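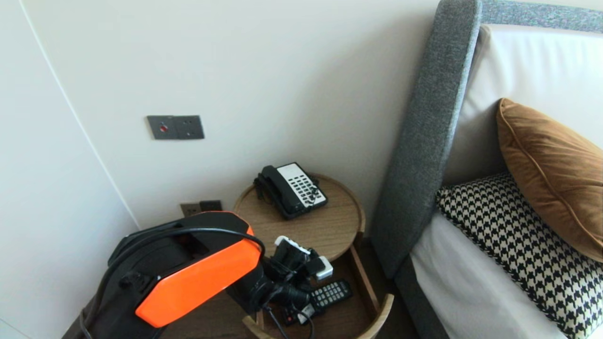 Round nightstand, drawer open.

Dec 30, 2024 | Parnament workshop notebook
5 min read

Finish panels, moisture uptake, continued. Question is still whether the Aletti oil slows water vapor enough to be worth using on the inside of solid drawer boxes, or whether we go back to shellac and accept the extra rubbing out. Second topic at the end is the gap allowance for winter deliveries.

Setup unchanged from the last entry. Blanks are all from the same Dekker board, flat sawn, end grain sealed with two coats of epoxy so that the exchange is through the faces only. Faces planed, then scraped, no sanding. One set bare, one set oiled, one set shellac, one set oil followed by paste wax. Marked in pencil on the end seal, which survives handling better than marking the face did.

Humid side of the test is the closed box with a salt tray. Dry side is the same type of box with a Desico cartridge in it. Transfer is always done lid to lid and the blanks go straight onto the balance. The balance tops out at 2000 g, far more than needed, and the last digit wanders when the dust collector is running. Collector off for all readings from now on. The readings from before this rule are kept in the log but crossed through in pencil.

Found a problem with the humid box. The salt had crusted over on one side and the slurry had pulled away from the wall of the tray. Box was reading 56 percent when opened, well under where it should sit. Stirred, added distilled water until there was free liquid at one corner, closed it up again. No way to tell how long it had been low. The uptake curve flattens toward the right of the plot and I had been reading this as the blanks coming to equilibrium. It may be only the box drifting down. All the late points on the humid side are therefore suspect, and I have not fitted anything through them.

What can be kept: the early slope. The bare set gains fastest, as expected. The oiled set follows it closely enough that on the plot the two lines touch in places. Shellac is clearly slower. Oil plus wax sits between oil and shellac, nearer to oil. The order was the same on the dry side, which used a different box and a fresh cartridge, so I trust the order even where I do not trust the values.

The Aletti can says to leave the second coat overnight. Ours had longer than that and the surface still marked with a fingernail at the first weighing. A film that has not cured will lose solvent while the wood gains water, and the balance sees only the sum. The oiled set should be repeated with a proper cure and a control on glass, same coat, weighed alongside. Cut the glass from the old cabinet door offcuts, bottom shelf.

Odor: oiled blanks still smell when the box is opened. For a drawer interior that counts against it regardless of the numbers.

Side note on the end seal. One blank has a hairline lift at a corner of the epoxy. Resealed it and pulled it from the set. Its gain had been the largest of the shellac group, and without it the group is much tighter. Check the others under the lamp before the next transfer.

On the gap allowance. The present rule is to set the drawer side clearance by feel at the bench, and the feel changes with the season. A drawer fitted in the dry part of winter goes tight in August. A drawer fitted in August is sloppy by now. Proposal is to measure the moisture content of the side at fitting and read the clearance off a card pinned over the bench, with a separate column for quartersawn stock. The card can be worked out from side height and the published tangential and radial shrinkage values. The finish does not enter into it. A finish only delays the movement, and a season is long enough for any of these coatings to let it through.

The same arithmetic covers anything solid that meets a wall or a floor. Baseboard scribed tight to floorboards is the common complaint, and the worst is where boards run parallel to the wall and the whole width of the floor opens or closes against it.

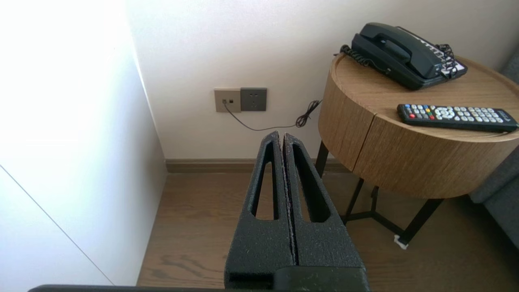 Dekker wrote back on the allowance question that the board should have been sorted by ring angle before anyone measured it, that a flat sawn piece from near the center of the log will read as two different woods across its width, and that a pin meter pushed in at one end tells us only about that end. Their advice was to take the reading at mid-length, on the inside face, and to average across the width.

Fair on the ring angle. The blanks were cut across the full width of the board and I did not record the position of each. It can be recovered from the end grain, but the end grain is under epoxy. Will plane a sliver off the end seal on one blank per set after the run is finished and work backward from there. For the next batch, photograph the board before crosscutting and number from the bark side.

The mid-length reading is less convenient, since on a finished drawer it leaves pin holes where they show. The pinless meter avoids this but reads through the side and picks up whatever is behind it. Try it with the side held clear of the bench on two sticks and compare against oven-dry offcuts.

To do:
– restir the salt, check again before loading
– replace Desico cartridge on the dry side, write the change in the log
– glass controls for the oil
– rerun oiled set only, shellac can wait
– draft of the clearance card, flat sawn column first
– ask Dekker if the rest of that log is still in the stack

Boxes closed at the end of the day, both lids taped. Hygrometer from the humid box left on the shelf next to it overnight, to compare with the wall unit before it goes back in.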